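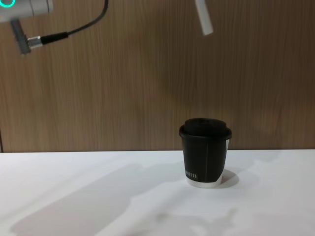
Takeaway cup on the white table, wood-grain wall behind.

Takeaway cups: change of stock and revised sorting

From October the drinks counter at Lakley changes its single-use cup. The previous stock, supplied by Grestero, is being run down and will not be reordered. Its replacement comes from Mösli in sleeves of 100, two sleeves to a carton, so a full carton holds 200 cups. Lids are ordered separately and come in cartons of the same quantity. Cups and lids should be drawn from the store together, and the tally sheet inside the cupboard door marked for both.

The two cup types have similar rims but the lids are not interchangeable. A Grestero lid will sit on a Mösli cup and feel closed, then lift at the side opposite the drinking hole when the cup is tilted. Until the old stock is used up, keep old lids on the upper shelf and new lids on the lower. Part sleeves go back with the open end folded under. Please do not combine part sleeves of different makes, even to save space.

Fill level. The inner wall of the new cup has a faint moulded line 18 mm below the rim. Fill to the line and no higher. With the lid on, this leaves enough room for milk to be added and for the cup to be carried up a flight of stairs. The old cup had no line and was generally filled by eye, which accounts for most of the rings found on the pale tabletops at the end of the day.

Tables. Coffee left on a white surface overnight leaves a tan mark that a damp cloth will not shift. Wipe while fresh with plain water. For a dried ring, lay a wet cloth over it for 2 minutes and wipe again before trying anything stronger. Cream cleaner dulls the finish and should not be used on these tops. It is also unsuitable for wood-grain wall panels, which need only a dry cloth, worked up and down with the grain. Splashes near the foot of the wall tend to collect along panel seams; a folded corner of the cloth will reach them.

Sorting after use. Empty any remaining liquid into the sink in the side kitchen first. The lid goes in mixed plastics. The cup has a thin inner lining and goes in the cup tube beside the door; it is not accepted with paper and card. Cups should be stacked in the tube base down, without lids, stirrers or sugar packets inside. Idard collects the tubes and will refuse a load with liquid in it. Two tubes were refused last quarter, both for this reason, and went to general waste.

Reusable cups are still accepted at the counter at all times, provided they fit under the spout. The clearance has not changed. Anything taller can be filled from the jug on request before 11 am.

The revised shelf labels are in the top drawer under the till. Spare tube liners are in the same drawer, at the back.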